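Menlow Bin Planner: Frequently Asked Questions

Applies to Menlow 3.x. Last revised Saturday, April 12, 2025. Maintainer: Dezső Kelemen
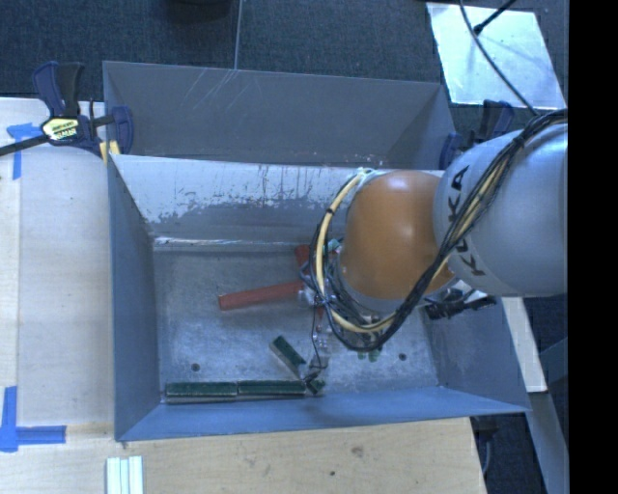

Menlow takes a depth image and a robot state, and returns a ranked list of grasps with a collision-checked path for each. It does not drive the gripper, train the segmentation model or talk to a PLC. Those jobs belong to Vondora (I/O and gripper drivers), Kamata (perception) and whatever cell controller you already have. Most questions we get concern the border between these parts.

GENERAL

Which arms are supported?

Any six- or seven-axis arm with a valid URDF and a joint streaming interface. We develop on a KUKA arm over a metal bin, so that combination gets the most hours. Other arms work through the generic trajectory adapter, which adds one extra interpolation step and a small delay at the start of each move.

Does the planner need a real-time kernel?

No. The planner runs in a normal process. The streaming adapter should run on a PREEMPT_RT kernel or on a separate machine. If you see "setpoint late" in the adapter log more than once per shift, move it off the planning host.

What ports are used?

Planner service: 3919/tcp. Live state viewer: 1145/tcp. Both can be changed in menlow.conf. The viewer is read-only and can be turned off with viewer = none.

BIN MODEL AND CALIBRATION

Can I use a plain box for the bin?

You can, but you will lose reachable volume if the walls flare outward. A box drawn to the floor dimensions lets the arm hit the upper walls. A box drawn to the rim dimensions puts parts near the wall outside the model and tells the planner there is free space where there is sheet metal. Use the frustum type and enter both floor and rim sizes:

bin.type = frustum
bin.floor = x, y
bin.rim = x, y
bin.depth = z

For anything less regular, load a mesh. Keep it below 5,000 triangles. Collision checks are done per path sample, and a dense scan of the bin slows planning without improving results.

Do clamps and fixtures need to be in the model?

Yes. A bar clamp on the rim stands well above the wall and is easy to forget, as it is usually added after the bin has been measured. Add each clamp as a capsule or box under bin.attachments. Include the handle as well as the jaw. The bar counts too if it extends past the rim on the side the arm comes from.

How often should the bin pose be re-taught?

After any contact strong enough to raise a protective stop, and after any change to the clamps. Run menlow-bincheck at the start of each session. It fits the rim and floor planes and compares them with the stored pose. An offset above 2 mm prints a warning, and one above 5 mm blocks execution. Tape marks on the table help with putting a bin back by hand but do not replace the check.

The floor plane fit fails on a bare metal bin. Why?

Specular returns. Scuffed or polished sheet metal gives holes in the depth image at some angles and false depth at others. In order of effort:

1. Lower the exposure and merge two captures (capture.merge = 2).
2. Tilt the sensor 8 to 12 degrees off the floor normal.
3. Set floor.source = model so the floor comes from the stored pose. This is the default since the January release.

Holes drilled in the floor do not matter for the fit. They can produce small false segments in Kamata if min_area is set very low.

CABLES AND DRESS PACK

Why does the planner reject wrist poses that look free?

Most likely the cable envelope. From 3.0 on, Menlow attaches a swept volume to the last three links to stand in for hoses and cable loops outside the arm. The default envelope is generous. To size your own, jog the wrist through its range, record the widest extent of the loop on each side, and enter the values under dress.envelope. The shape can be asymmetric, and usually should be.

Can the cable envelope be turned off?

dress.enable = false. The planner will then treat the arm as bare links. We do not take bug reports about torn hoses with this setting.

Are cables simulated?

No. The envelope is rigid per link and depends only on joint angles. A deformable model was tried in the Fliltton branch. It cost too much time per query and was dropped – the branch is still public but will not be merged.

GRASPS AND RANKING

How are long parts handled?

A long bar lying across others should be picked before the parts below it. The ranker builds an occlusion graph from the segment masks and lowers the score of any part with another part on top. Bars also get an extra check: the lifted part is swept along the retract path, including both ends. Without it the far end tends to strike the wall.

Two blocks lying end to end are segmented as one. What now?

Set split.by_edge = true in Kamata. It looks for a depth or intensity step across the long axis. If the parts touch with no visible seam, enter the known part lengths in parts.yaml and the splitter will use them as a prior.

What does error 809 mean?

All candidate grasps were found, and all were rejected for collision. Run menlow-explain on the saved request to see which body was hit in each case. If every line names the same attachment or the cable envelope, check its size first.

And error 86?

The joint state is older than the depth image by more than the allowed limit. Check clock sync between the hosts. Raising the limit hides the fault and shifts every grasp if the camera is mounted on the arm.

LOGS AND SUPPORT

What should a bug report contain?

The request file, menlow.conf, the bin model and the output of menlow-explain. Screenshots of the viewer are not enough to replay a request. Remove customer part names first; the tracker is public.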